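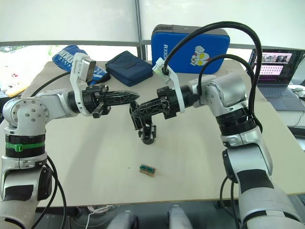 By November the two arms had names. Ottar called them the Left One and the Right One, which he felt was enough, but Solveig had taken to calling them Wallin and Josedach after a pair of dentists who had shared a practice in the town where she grew up and had never, in all her childhood, agreed on anything. The names stuck, as the silly ones do.

The trouble that evening was the handover. Either arm could pick a thing up and put it down again quite nicely, and had done so for weeks. What they could not do was pass it across. Wallin would hold on a moment too long, or Josedach would close a moment too soon, and there would be a small clatter, and Ottar would say "Well, then," in the voice his mother used to use for burnt potatoes, and go round the table to fetch whatever it was off the floor.

"Try it slower," said Solveig.

"It is slower. If I make it any slower we shall both be retired."

"You are retired."

"More retired, then."

He typed a new number and sat back. They had been at it since tea, and the tea itself was still on the windowsill with a skin on it. Other people came and went in the workshop of an evening – Venla Kettunen with her endless chair, which had been a chair with three legs since the spring and showed no great wish for a fourth, and Karim, who was supposed to be mending a radio but mostly came for the company and the biscuits. Karim had wandered over now with his hands in his pockets.

"Which go is this?" he asked.

"Five hundred and thirty-one," said Solveig, who kept the notebook. She kept it in pencil, with a ruler line under each try and a word or two beside it. Dropped. Dropped. Squeezed, then dropped. On one page it only said Sulked, and she could no longer remember which of the three of them she had meant.

"And how many worked?"

"Twenty-one," said Ottar, a bit stiffly. "Twenty, if you don't count the one where you leant on the table."

Karim said he thought leaning ought to be allowed, as a form of encouragement. Venla called across from her corner that when she taught her boys to dance it had been just the same, each of them waiting for the other to do something, and treading on each other's feet when they both did it at once. She had got them through it in the end by making them hum.

"Hum what?" said Solveig.

"Anything. It was so they would breathe together, you see."

Ottar gave this more thought than anyone expected. He took off his glasses and wiped them on his jumper, and put them on again, and looked for a good while at the lines on his screen. Then he began taking things out. Each arm had been told to go at its own time, off its own little clock, and he had spent a month trying to make the two clocks match. Now he took away the second clock altogether and had Josedach listen for Wallin's instead. It took him most of an hour, with Karim reading brackets aloud over his shoulder and getting a fair few of them wrong, and Solveig putting the kettle on twice and forgetting it both times.

"Right," said Ottar. "Five hundred and thirty-two."

Solveig wrote the number down and ruled her line. Venla had put down her sandpaper and come over to see. Wallin moved first, with that low whirr they had all stopped hearing some weeks ago, and Josedach came in to meet it, and very softly, under his breath, Karim started to hum.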